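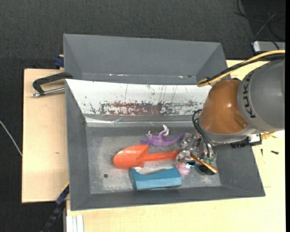
Home Diary Older entries Newer entries About Search

19 May 2021 – toys, mostly

Quick one, tea's going cold. Whole evening on the toys again. Said I'd do an hour. Did not do an hour.

Two grey bins now, the big ones with the sloping sides, one behind the other on the table. Front one is beach and animals. Orange shovel in there, the dinosaur next to it. The purple one! I'd have sworn that went in the January clear-out. Very pleased, more pleased than a grown woman should be. Long tail on it, and it's a pain to fit in anything with a lid.

Refilwe Chauke rang halfway through, wanting to know if the playgroup could have its share by the end of the month. Said yes before thinking. She says 200 would fill the shelves, I've got 168 on the list and that's with the jigsaws, which she doesn't want becuase of missing pieces. Fair enough. I don't want them either.

Rules so far, so I don't forget them:

Keep – anything I'd still buy.
Playgroup – sturdy, washable, no batteries.
Charity shop – boxed games, the Purnetti tea set (all 6 cups, amazing).
Bin – snapped, sticky, smells of the shed.

The shovel is the problem. Good shovel. Proper long handle, wide scoop, would do another ten summers. But no bucket to go with it, and a shovel on its own looks a bit sad on a playgroup shelf. Might ask at Idora if they sell buckets loose. Might just use it for compost. Put a question mark by it.

Dinosaur stays. Not up for discussion. Will wash it in the morning with the rest, warm water and washing-up liquid, old toothbrush for round the legs. Last time I used the Dravus spray and everything stank of lemon for a fortnight, so no.

Haven't touched the Yazzie box. Think it's train track. Heavy enough. Can't face it tonight, it's under the coats and I know the bottom's going to go when I lift it.

Also need – labels, the thick pen, bin bags, something for my knees. Too old for kneeling on carpet, even with it being nice soft carpet. Charcoal was the right choice by the way, doesn't show a thing, M. was wrong and I was right. Writing that down.

Ring Refilwe back re. the dressing-up clothes, forgot to ask. She might have a rail.

Library books due as well. And milk.

Back hurts. Going up. Second bin tommorow, first thing, before the post.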